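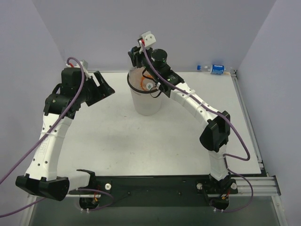
Home | News | Business | Events | Contact

Tilent compares two gripper types for bottle sorting

20 August 2021

Tilent has begun comparing two sets of gripper fingers on its two-arm table rig, using plastic bottles and a bin as the test task. Each set will get 2000 pick attempts under the same controller settings.

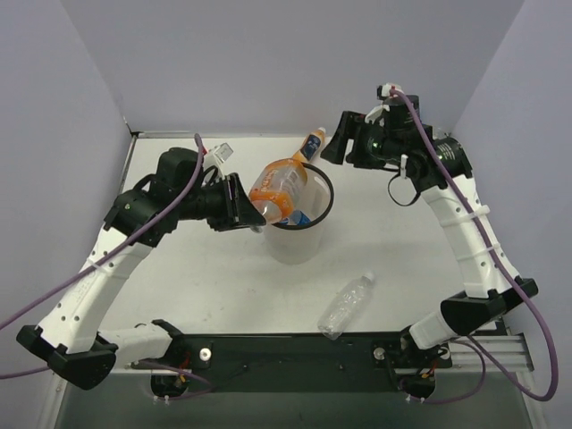 The first set, made by Veslow, reached 1730 clean picks in July. Project lead Cormac Ó Flaithearta said most misses came on bottles lying at an angle – the fingers closed too early and pushed them away.

The second set, from Zando, is now being run. Results will be posted next month.

Print this page | E-mail this story

Recent items
Ó Ceallaigh opens parts counter
Veslow names new sales manager
Parking changes at the north lot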